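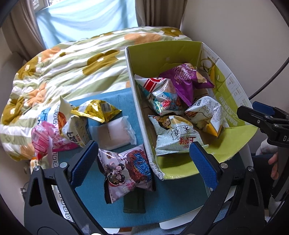
Kolbrún Ingvarsson wrote to us after the winter mailing to say that she had played the new record four times through and still couldn't work out whether track six was one song or two, and would we please put the answer somewhere people could find it. She also wanted to know why the vinyl ends differently from the download. Those are both good questions, Kolbrún, and they finally pushed us into putting this page together. So thank you! Your answers are a little further down, and we've tucked in everything else that keeps landing in the band inbox.

Who is in Vismont these days?

Four of us, same as ever, though we've shuffled chairs a bit. Rochelle Whitelaw sings and plays rhythm guitar, Gervásio Toledo plays lead, Sigrun Bråten is on bass (and does most of the low harmonies, which people tend to credit to Rochelle), and Preben Blöndal plays drums. Preben also plays the organ on the slow songs, but only on record. On stage he hasn't got enough arms, so Sigrun covers those parts with a set of foot pedals she is still on speaking terms with, most nights.

What kind of music is it? My brother says metal and my friend says folk rock.

We'd say heavy rock, and then we'd probably argue about it in the van. The guitars are tuned low and the drums are loud, but a lot of the tunes started out on an acoustic guitar in Rochelle's kitchen, and if you strip them back you can hear that. If you like big riffs with a melody you can hum at the bus stop, you'll be all right with us. Your brother and your friend can both come along.

So is track six one song or two?

One song! It's called "1716" and it stops dead in the middle for a few seconds before the second half comes in at a slower speed. We know the gap fools some players into thinking the track is over, and a radio host once talked right over the second half, bless him. The title is the year carved over the door of the old grain store where we wrote it. We don't know much more about the building than that, and the words aren't about anything historical, although we've had some lovely long letters from people who think they are.

Why does the vinyl end differently from the download?

Because we ran out of room, plain and simple. The full version of "Harbor Dog" fades out over a long guitar part, and with all of that on it side B got too long and started to sound thin. Gervásio went back in and cut a proper ending for the record, with a last chord and everything. Some of us now like that one better. Gervásio does not, and he'd like it noted. If you bought the vinyl, the download code inside the sleeve gets you the long one, so you can have both.

Where was the album recorded?

At Gestness, over 16 days in December, with the heating going on and off as it pleased. It's a small studio with one big room, and we set up in it all together and played the basic tracks live. Vocals and most of the solos were added later. If you listen closely at the start of the third song you can hear Preben's stool creak. We tried taking it out and the song sounded lonely without it, so back it went.

How many copies of the vinyl are there?

3000 on black, and 200 on clear that we sold only from the merch table. The clear ones are gone, and we're sorry, we really are, but we won't be pressing more of them. People paid for something limited and it wouldn't be fair on them. The black pressing is still in stock at the time of writing and we'd be glad to do another run of that if it sells through.

Is Trikotell your label?

Trikotell puts out the records and handles the shops. The band owns the songs and runs its own mail order, so if you order from our page, one of us packs it, usually Sigrun. If your parcel is late or the corner of the sleeve got bent, write to us first and leave the label out of it. They're very nice but they will only forward it back to us, and that adds a few days.

Are the lyric sheets coming back?

Yes. We left them out of the first batch by mistake and heard about it! Every copy shipped after September 5, 2022 has a folded sheet in it. If yours came before that, send your postal address and we'll mail you one free of charge. Please don't worry if you bought it secondhand or got it as a present, we won't ask for a receipt.

Can I post a cover or a playthrough?

Please do. We love those. Put the song title and the band name in the description so people can find the original, and send us the link if you feel like it. Gervásio has started writing out the guitar parts properly and there'll be a few up on the site when he's happy with them. For the tuning, everything on the album is down a whole step, except "Hjaltadóttir," where the lowest string drops one step further again.

How do you say "Hjaltadóttir"?

Something like "HYAL-ta-doh-tir," and Rochelle apologizes to any Icelandic speakers for what she does to it in the chorus. It's a surname, in case you wondered, and the song is about a schoolteacher.

Do you play all-ages shows?

Whenever the room allows it, and we ask every time. The rules are set by the venue, so check the listing before you travel, and if it isn't clear, call them. Bring ear protection for the little ones, the proper earmuff kind if you can. We keep foam plugs at the merch table for grown-ups who forgot theirs, just ask.

Can I bring a camera?

A phone or a small camera is fine with us. For anything bigger you'll need a pass, and those go through the venue as well. No flash in the first few rows, please, as Preben gets dazzled and then the fast songs get faster.

My question isn't on the list.

Then write to us through the contact form and put "question" in the subject line so it doesn't get mixed up with the orders. We read all of it, but we're slow when we're on the road, so give us a week or two before you send it again.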